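4.3 Setting up the simulated cell

Read this section after the Pluron controller software is installed and the license has been accepted. The simulated cell uses the same arm model, gripper model and joint limits as the real one, so a program checked here can be moved to the floor with no changes to the file.

You need an operator login for the Simthorpe workstation and the calibration file saved in February or later. Older calibration files load without an error but put the gripper in the wrong place.

Loading the cell

1. Start the controller software and choose Cell, then Open.

2. Select the folder named Wostemport. Do not open the folder named Đinh, which holds the layout for the two-arm cell.

3. Wait for the status light in the toolbar to turn green. If it stays amber, close the program and start it again.

4. Open the Arm tab and press Home. The arm moves to its rest position above the table.

5. Check the joint readings against the sheet that came with your arm. Each joint should agree to within 2 degrees.

Note: The rest position is set per cell. If you copy a cell, press Home once in the copy before you run anything.

Setting the gripper

1. Open the Gripper tab and press Open Fully.

2. Enter 1,780 in the Encoder Offset box and press Apply.

3. Press Close, then Open Fully again. Repeat this 3 times. The reading at full open should be the same each time.

4. If the reading drifts, clear the offset, restart the controller and go back to step 1.

Caution: Do not change the offset while a program is running. The simulated arm will carry on with the old value until the program ends, and the log will show the new one.

Placing the test objects

1. Choose Table, then Load Set. The mixed set has blocks, fruit and a wastebasket in it.

2. Let the objects settle before you touch the arm. Large items such as the pumpkin take longest.

3. Turn on Shadows in the View menu. They make it easier to judge how high the fingers are above the table.

4. Jog the arm down at slow speed until the open fingers are just above the block you want to pick. Use the wrist controls for the last part of the move - the base joint is too coarse at this distance.

5. Look for neighbors. If another object is close to a finger, turn the wrist before going lower.

6. Save the position as Approach 1.

Note: Objects near the edge of the table may be only partly in view from the default camera. Use Orbit to bring them in before you plan a move on that side.

Before you close the cell

Save the layout under a new name and leave the original as it is. Send layout faults to Heloísa Bragança with the log file attached. Steps in this section were last checked on March 22, 2020.
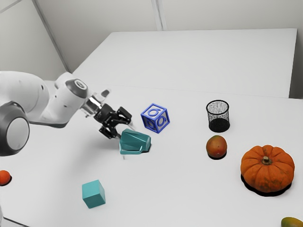
Saved positions stay with the layout, so Approach 1 will be in the list the next time you open it. Continue with section 4.4 to record the pick.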